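Residences > Allora House > House Diary

This site uses cookies to remember your reading preferences. Accept or manage settings.

May 1, 2024

The summer arrangement of the first-floor reading room was begun today. Kerttu Sjöberg and I attended from 1520 and the room was closed to residents until the work was finished.

The heavy winter lining, hung in February, was taken down and passed to Llinos Penry for cleaning. It is to be returned in a labelled bag and stored in the linen cupboard on the upper landing. Two hooks were found bent and have been replaced from stock.

The brown panels are to remain. Residents have asked for more daylight at the long table, and it was agreed that each panel should be gathered by hand at mid-height during the day and let down again in the evening. Cord ties were considered and declined on grounds of cost. 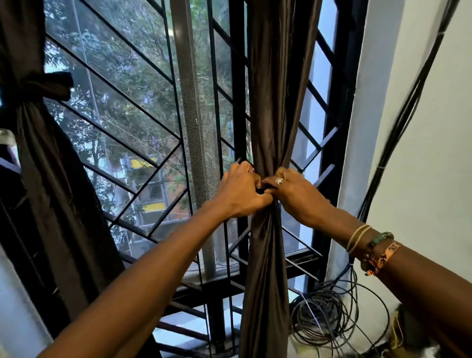

Furnishings and Linen

The satin should be twisted firmly at the chosen point, with the folds left to hang freely beneath. The black grille behind is to be dusted before the panels are next let down. Heledd Rees will enter the task on the weekly sheet. The matter of the worn rug was held over.

Last updated by the House Office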